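Looking after floors, desks and kit in a small cleaning business

These tips are for people who run a small cleaning round, either on their own or under a franchise name, and keep their equipment at home or in a lock-up. Most of it applies just as well to anyone who cleans their own house with trade products.

Cloths

Keep colours apart. Red for toilets, blue for general surfaces, green for kitchens, yellow for basins. Buy them in the same weight so they wash together at the same temperature. Do not use fabric softener on microfibre. It coats the fibres and the cloth pushes water about without picking anything up. If a cloth has already been softened, two hot washes with no product at all will usually bring it back.

Dry them on a line or over an airer. A tumble dryer on high will ruin the edges first, then the rest.

Mop heads

Rinse until the water runs clear, wring, and hang with the strings down. A mop left standing in a bucket overnight will smell by the morning and the smell goes into the next floor. Flat mop pads can go in with the cloths, but shake the grit out first.

Write the date on the tag in laundry pen when a new head goes into use. It stops arguments.

Diluting

Always water first, then product. The other way round gives you a bucket of foam. Read the label each time you change supplier, as the same sort of floor cleaner can be twice as strong from one firm to the next. Never mix bleach with anything, and that includes a toilet cleaner already sitting in the bowl.

Label every spray bottle with the name of what is in it. "Blue stuff" is not a label. A strip of wide clear tape over the writing keeps it readable.

Vacuum cleaners

Empty the bag at two thirds full. Check the brush roll for hair and string at the end of each week and cut it away with a seam ripper, which is safer than scissors. Wind the cable in loose loops - tight winding round the handle breaks the wire inside just where it meets the body.

Usha Achari has had the Dravlow franchise on our side of town for years and reckons a tub vacuum should be serviced every May, before the end-of-tenancy work starts. Hers cost £239 new and has had one motor.

Desks and tables

Dust before you wipe. Damp cloth on a dusty top makes mud, and it collects along the edges where it dries into a line. Work from the far side towards yourself and fold the cloth as you go so that you always have a clean face.
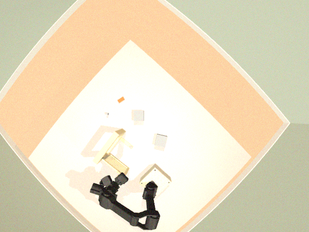 Spray the cloth and not the surface. Spray drifts on to screens and papers, and on an oiled top it leaves spots. For ring marks on varnish, try a dab of plain white toothpaste on a soft cloth, rubbed with the grain, then wiped off with water. Test it underneath first. On waxed wood leave the ring alone and tell the customer it was there when you came.

Sticky tape residue comes off with a little cooking oil left on for ten minutes. Wash the oil off afterwards with washing-up liquid or it will hold dust.

The van or the car boot

Crates with lids are worth the money. Put liquids at the bottom and cloths on top, with a towel between. Radymyr Palamarchuk keeps a second set of everything for his Elley contract in a separate crate, so that if he is called to the wrong end of town he only has to swap one box. I have copied this and it saves around 2 trips home a week.

Take liquids indoors in a hard frost. Some polishes separate when they freeze and will not go back together, however much you shake them.

Keys

Do not put an address on a customer's key. Use a number and keep the list somewhere else. Sign keys out and sign them back in, even if you are the only person who ever touches them.

Paperwork

Keep the safety sheets for all your products in one folder and take it with you. If you buy under a franchise, the head office should send them, but check that they match the bottles you have now.

Page last updated December 29, 2019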